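Leave the Workbench Alone

I have an opinion about work tables, and I've been told it's a boring one, so naturally I'm going to spend a whole page on it. A work table should have nothing on it except the thing you're working on. That's it! No mug of pens, no tray of "useful" screws, no half-finished thing from last month pushed to the back where you can feel it judging you.

I came to this late. For years my bench looked like a yard sale after the good stuff was gone. I had a drawer organizer with 32 little compartments and I still kept the hex keys in a soup bowl. When friends came over I'd say I knew where everything was, and I sort of did, in the way you know where your car is in a stadium parking lot.

Then I started going to the open shop at Pelupessy, the one up the stairs behind the tile place, and the person who shares my hours there is Nadhirah Lumbantobing. She clears down to the bare surface before she starts anything. Everything goes on the cart behind her, even the ruler if she isn't using it that minute. I found this unbearable for the first couple of visits (it felt like sitting in a dentist's office) and then I tried it, mostly to be polite, and I got a whole fixture put together in one evening without dropping a single part on the floor.

I want to stick up for white tops in particular. People love a butcher block bench, I get it, they're gorgeous, my brother-in-law has one and strokes it like a horse. But a small steel pin on brown wood is gone. On white it has nowhere to go. You get a shadow under every part too, so you notice when something is leaning. The complaint is always that white shows dirt, and my answer is good, wipe it. I spend 10 minutes at the end of a session with a damp rag and I kind of like it.

Clear acrylic is the material that really made a believer out of me. It's fussy stuff. It scratches if you slide it over one crumb of grit, and against a messy background you can't find the edges at all, you're just patting around like you lost your glasses.

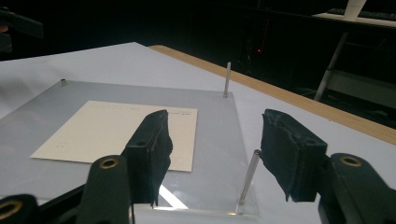 A thick piece is a lot friendlier than a thin one, by the way, and I'd pay the extra every time. You can pick it up with confidence, the edge catches the light so you know where it ends, and a pin standing in it looks like it means business. Qistina Harahap keeps trying to sell me on the thin offcuts from Vidlow, 13 to a bundle, and I keep saying no thank you, and she keeps leaving them in my cubby.

So anyway, I've thrown out the soup bowl. The hex keys are on a magnet strip on the wall, and the little compartments went to a neighbor who does beads. She says she could use another one if I've got it.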